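## 5. Setting Up Your First Client Workspace in Grotance

You've installed Grotance and signed in, so now comes the fun part! A client workspace keeps every agreement, meeting note and follow-up for one client in one spot, and once you've built your first, the next ones go really fast. Set aside roughly 40 minutes for it.

**Before you start**

- Have the signed engagement letter ready as a PDF (5 MB or smaller).
- Know which adviser will be the lead. You can change this later, but the change shows up in the client's activity log.
- Close any open Zatell import windows.

### 5.1 Create the workspace

1. From the home screen, choose **Clients > New workspace**.
2. Type the client's legal name, then the short name you use day to day. The short name is what appears on the calendar, so keep it under 19 characters.
3. Pick a template. **Han** works well for ongoing retainers, and **Grestgate** is built for one-time projects with a fixed end date.
4. Select **Create**. The workspace opens on its Overview tab.

> **Note:** The template can't be swapped after step 4. If you picked the wrong one, archive the workspace and start again – your contact list will carry over. 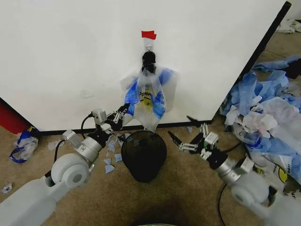 Tags are where Grotance really starts to shine, and we'd love for you to try them early. A tag is a short colored label you attach to a document, a note or a whole client, and it follows that item into every search and report. Think of the little red tape flag stuck on the white panel above the bag: a small spot of color on a big plain surface, and your eye goes right to it. Use red the same way, for the few items that need a decision this week, and leave most of your files untagged.

### 5.2 Add tags

1. Open **Settings > Tags** inside the workspace.
2. Select **Add tag**, choose a color and type a name.
3. Decide who can see it. **Team** tags stay inside your firm. **Shared** tags are visible to the client the moment you save.
4. Drag your most-used tags to the top of the list.

> **Caution:** Deleting a tag removes it from every item at once and there is no undo. Rename it instead if you only want different wording.

### 5.3 Bring in past notes

If you've been keeping notes in Zatell, you can bring them all across in one go. It's a lovely feeling to see years of meetings line up on one timeline!

1. In Zatell, export the client's notes as a single CSV file.
2. In Grotance, go to **Overview > Import** and select the file.
3. Match the columns. Date, Author and Body are required, and the others can be skipped.
4. Select **Preview** and scroll through the first rows.
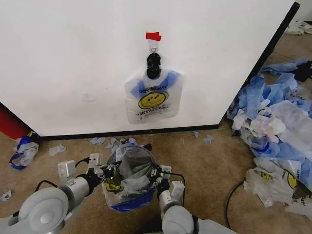
5. When the preview looks right, select **Import now**. Leave the tab open until the green bar is full.

Each import can hold up to 2000 notes. For a longer history, split the file by year and repeat the steps, oldest year first.

> **Note:** Attachments don't travel with the CSV. Upload them from the **Documents** tab after the notes are in.

### 5.4 Invite the client

1. Open **People > Invite**.
2. Enter the contact's email address and set the role to **Client viewer** or **Client editor**.
3. Add a personal greeting if you like. A line or two is plenty, and clients do read it.
4. Select **Send**.

The link stays active until the client signs in or you cancel it. For questions about roles, write to Hélder Garcia through **Help > Contact onboarding**. Section 6 covers meeting agendas and automatic follow-ups.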